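Musyoka Nyamweya learned to repair floors from his uncle, and he did not want to learn it. "I was 32 and I had lost my office job," he told me when we met in his small workshop in Erwood. "My uncle said, come for two weeks. I stayed seven years."

Today he has his own business, Vusteo, with four people. They work mostly in old family houses, where the owners want to keep what is there. I asked him what he looks at first when he comes into a house.

"I take off my shoes," he said, and laughed. "With the feet you feel where the boards move. Then I ask who washes the floor, and with how much water. People use too much water."

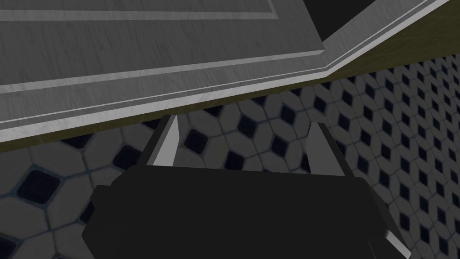

Floor and cabinet, seen from above.

The winter is his busy time. The heating dries the air, small gaps open between the boards, and customers call him with fear in the voice. In January he often tells them to wait. "They think I don't want the work. But if I fill the gap now, in summer the wood has no place to go."

He remembers one customer, Mrs. Chowdary, who called him three times for the same noise near her bedroom. 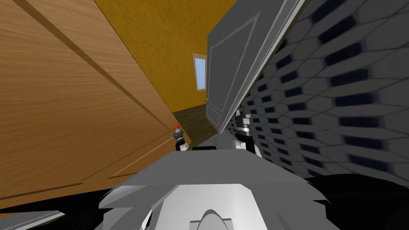 "The third time I stayed there in the evening and drank tea with her," he said. "Then I heard it also. It was a water pipe under the boards, touching the wood when it became warm. I put a piece of felt and I didn't take money."

His uncle is retired now, but he still telephones to ask which oil they are using. Musyoka does not always tell him the truth.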